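Search this site Search
Gitau Simiyu
October
Speaker notes, planning for cloth with two grippers

Opening. Say good afternoon, thank the organisers, check that the microphone is on. Speak slowly. I have 15 minutes, and last time I used 17.

Start with the problem. A planner for rigid parts asks where the object is. With a shirt this question has no short answer, as every point of the cloth can be in a different place. So in Irnum, our planner, we do not store a pose for the garment. We store a small set of named regions (collar, left sleeve, right sleeve, hem) and for each one a confidence.

Explain the word "region" here, people asked me about it at Maletti. A region is a patch of cloth which the software can find again after the cloth has moved. It is not the same as a grasp point. The grasp point is chosen later, inside the region, by the controller.

Next slide, the loop. Perception gives the regions. The planner selects one action for the pair of grippers. The controller executes it, and then we look again. We do not plan the whole fold at the beginning. We tried this for 3 months and the plan was old before the second grasp — I can laugh a little here, but shortly.

Demonstrations. Our training data come from people who fold with hand-held grippers, one in each hand. The camera is on the gripper, therefore the software sees what it will later see on the arm. Mention that the view changes very much when the wrist turns. Owino, our recording tool, saves the finger opening together with every image, with the same clock. Before this we had two clocks and a drift between them, and the policy learned to close too late. Please do not skip this part, it cost us the most time.

Next slide, the folded sleeve. When one sleeve lies over the chest, the region "chest" is partly hidden, and the older version deleted it. Now we keep the hidden region and only make its confidence lower.
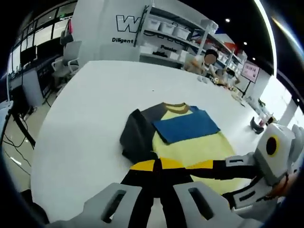 The second point on this slide is the distance between the two tools. The collision check uses simple capsules around the fingers and a bigger box around each housing. If the margin is too large, the planner refuses good actions near the middle of the garment. If it is too small, the fingers touch. We let the margin depend on speed, so slow movements may come closer.

Colour. A garment with several colours is easy for segmentation, and I must say this clearly. The blue sleeve on the yellow-green body gives a strong edge. A white shirt on a white table is still our bad case, and there we use depth and accept more errors.

Tooling. Show the replay window from Bratis for 2 minutes, not more. One can stop at any step and read why the planner preferred this action. If the video does not start, go directly to the next slide and describe it in words.

Questions I expect: why no full cloth simulation? Answer: we use it offline for testing, but it is too slow inside the loop. Does it work with towels? Yes, with other region names. Is the code open? The recorder is, the planner not yet.

Leave the slide with the contact address on the screen.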